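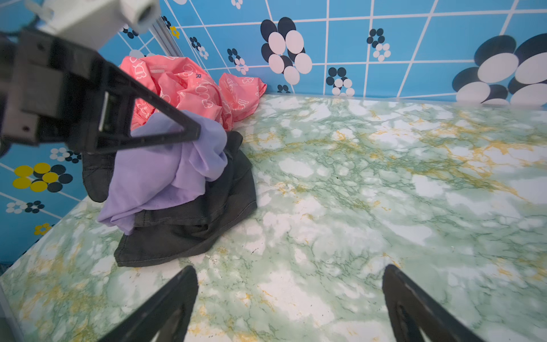
Vistent today released Udano, a printed-textile range for small sorting, folding and packing areas in homes, shops and shared laundries. The range consists of a work surface covering and a coordinated wall panel, supplied separately or as a set. The surface covering carries a green-and-white marble pattern with dark green veining and streaks of mustard yellow, selected in trials for its behaviour behind plain and printed fabrics. A salmon-pink bag with white outlined cartoon motifs, crumpled in a back corner, remains distinct from the marble at its edges, and the ground between the veins is pale enough for lint and other small specks to be noticed and wiped away before the next item is laid down.

Release date: April 6, 2019

Background

Udano was developed by Vistent with Rodgate, which handles printing and finishing. The work began with a review of folding stations in which soft goods were sorted on plain white or plain grey surfaces. Operators reported that white linings and grey jersey were difficult to locate by eye at the end of a shift, and that small items were regularly left behind in corners.

"The colour of a folding table is usually decided last," said Siu-fong Kan, product manager for surfaces at Vistent. "We treated it as a working property of the table, along with cleanability and edge wear. The pattern had to be irregular, so that a sock or a cloth bag does not line up with it."

Surface covering

The covering is supplied in sheet form and is trimmed on site to the inside dimensions of the table. It is bonded with a low-odour adhesive and may be lifted and replaced without removing the table frame. Cleaning is by damp cloth and neutral detergent. Abrasive pads and solvent cleaners will dull the print and are not recommended. Sheets are available in 2 thicknesses.

Wall panels

The companion panel is named Yang. It has a bright sky-blue ground with a white grid of irregular lines and scattered flower motifs built from overlapping ovals in white and navy, some with yellow petals. Panels are intended for the back and both sides of a table, where they separate the folding area visually from shelving behind it. On a marbled top with Yang on the walls, coral-pink, lavender-purple and black fabrics can be told apart while still bunched.

Panels fit between corner posts and are held without visible fasteners. Where the posts are aluminum, Vistent recommends a felt strip in the channel to prevent rattle. The flower motifs vary in size across the sheet — larger clusters should be placed high on the wall, clear of the pile. 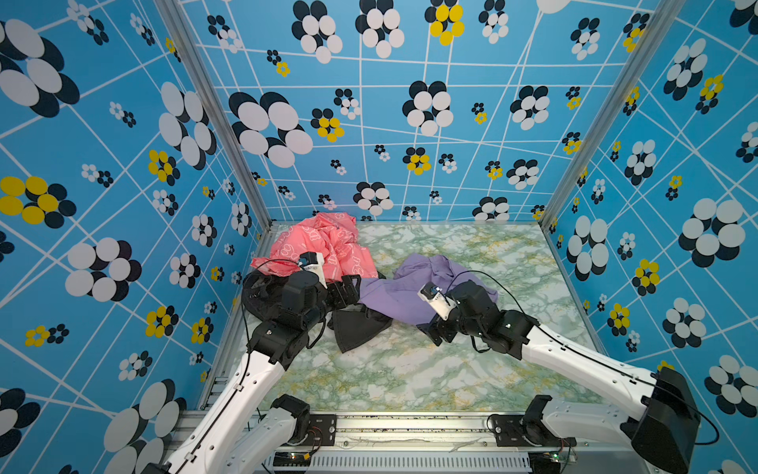

Availability and samples

Udano and Yang can be ordered from September through Vistent's regular dealers. Sample packs contain up to 4 swatches. Requests should state the table dimensions and whether side walls are required.

"Installers should dry-fit the walls first and trim the top to suit," said Mireille Hakim, technical lead at Rodgate. "Doing it the other way leaves a gap at the back, and buttons find it."

Media and trade enquiries should be directed to the Vistent surfaces desk.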